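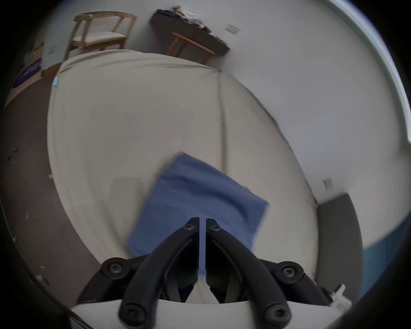 In the spare room, March

How to wash, dry and fold your bedding (and never iron any of it)

I have wanted to write this one for ages! My sister-in-law keeps ringing me with sheet questions, usually while she's standing in front of the machine with the door open, so now I can just send her the page. It covers ordinary cotton and polycotton bedding, the stuff most of us have. If you own silk pillowcases you're on your own, sorry.

What you'll need

Washing liquid or powder, whichever you like
White vinegar, the cheap kind
Bicarbonate of soda, only for musty things
A bit of line or a clothes airer
Pegs that don't leave marks
A shelf, drawer or basket to put it all in afterwards

Sorting it out first

Take the bedding to the machine and shake it out before it goes in. I've washed socks, a library card and half a packet of tissues by not doing this. Turn duvet covers inside out and do up the buttons or poppers, otherwise every pillowcase in the load will climb inside and come out in a wet lump the size of a football. I button mine all the way along. Leaving the last two undone to save time doesn't save any time.

Whites go with whites. Everything else can go together once it's been washed a couple of times, but a new dark cover should have its first two washes on its own. I once turned a whole set of cream pillowcases a sort of sad lilac and they're still in use, because pillowcases last forever when you don't like them.

Keep towels out. They shed fluff, and they're heavy, and they hold so much water that the machine struggles to balance when it spins. It's tempting when there's only one sheet in there, I know.

The wash

40 degrees is what I use for nearly everything. If someone's been ill I go up to 60, provided the label allows it, and for a guest set that's only been slept in once I drop to 30. Check the label whatever I say.

Use less detergent than you think. I used to fill the cap to the top line and then wonder why the sheets felt stiff – it was soap that hadn't rinsed out. Half of what I used to put in does the job here, but our water is soft. When I lived in Irville the kettle furred up every week and I needed the full dose, so go by your own taps.

No fabric softener. It makes cotton feel lovely for one night and then a bit greasy, and towels washed in it stop drying you. I put a small splash of vinegar in the softener drawer and no, you can't smell it afterwards. Don't do this if you use bleach, please, the two must never go in together.

Don't cram the drum. You should be able to get your hand in flat above the load. A king-size set is a full load in most machines, even when it looks as if there's room for more.

Stains, quickly

Cold water first for blood, always. Tea comes out with a little washing-up liquid rubbed in with your thumb and left for 30 minutes. Face cream and sun cream are the awkward ones; I use washing-up liquid on those as well, then wash as warm as the label lets me, and I check before drying. If the mark's still there, go round again. Once it's been through a tumble dryer it's pretty well there for life.

Ghazala Ghumman, my old neighbour, taught me to keep a used bar of plain soap by the sink for collars and pillowcase edges. Wet the patch, rub the bar on, leave it while you have your breakfast. I've had the same bar going for longer than I'd like to admit.

Drying without the creases

This is where you win or lose, and it's mostly about being quick. Get everything out as soon as the machine stops. If you're going out, use the delay timer so that it finishes when you're back. A sheet that's been sitting wrung up in the drum all afternoon will stay wrinkled however nicely you hang it.

Hold each sheet by two corners and snap it hard, the way you'd shake a rug. Then fold it in half over the line with the hems together and peg along the hems. Run your hands down the sides and give a little tug at the bottom corners. Duvet covers go up by the bottom edge with the opening hanging down, so the wind gets inside and blows them out like a sail (very satisfying on a good day).

Indoors, spread things over two rails of the airer so there's a gap for air in the middle, and turn them once halfway through. Open a window a crack. If you've got a dryer, give the bedding 20 minutes on low and stop it while it's still the tiniest bit damp, then hang it over a door to finish.
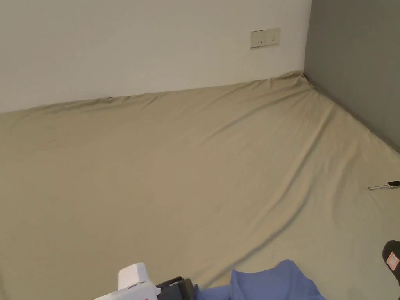 Cotton relaxes quite a lot once it's on a bed, so please don't lie awake over small wrinkles. Put the sheet on when it's just about dry, pull the far corners over first and then the near ones, and smooth from the middle outwards with the flat of your arm. The khaki-beige one on the corner mattress still has a broad fold going across the middle and some softer ripples, and I'd leave every one of them. A bed pushed right up to two walls is a nuisance to reach across anyway, and the far corner is always the fiddly one. Muted colours like that olive-tan are kind to you too, I find, they never look as crumpled as crisp white does.

Folding a fitted sheet

Everybody asks for this, so, deep breath.

1. Stand up and hold the sheet inside out, one hand tucked into each of two neighbouring corners.
2. Bring your right hand to your left and flip the right-hand corner over the left one, so they nest together.
3. Run your right hand down the hanging edge to the next corner, bring it up and tuck it over the other two.
4. Do the same with the last one. You'll have all the corners stacked on one hand and a floppy mess hanging off it.
5. Lay it on a bed or table, straighten the mess into a rough rectangle and tuck the elastic bits inwards.
6. Fold in thirds lengthways, then in thirds again.

It took me a good many goes. Talha Hayat at my evening class just rolls his into a sausage, and his cupboard is tidier than mine, so take your pick.

Putting it away

Keep each set together inside one of its own pillowcases, with the open end folded under. Put clean sets at the bottom of the pile and take from the top, and they'll all get worn evenly. If a cupboard smells stuffy, stand an open jar of bicarbonate in it for a week and leave the door ajar when you remember.

Make sure the bedding is bone dry first. If you're not certain, press a folded edge against your cheek – cold means it needs another hour on the airer.

Next time I'm doing pillows, including the yellow ones.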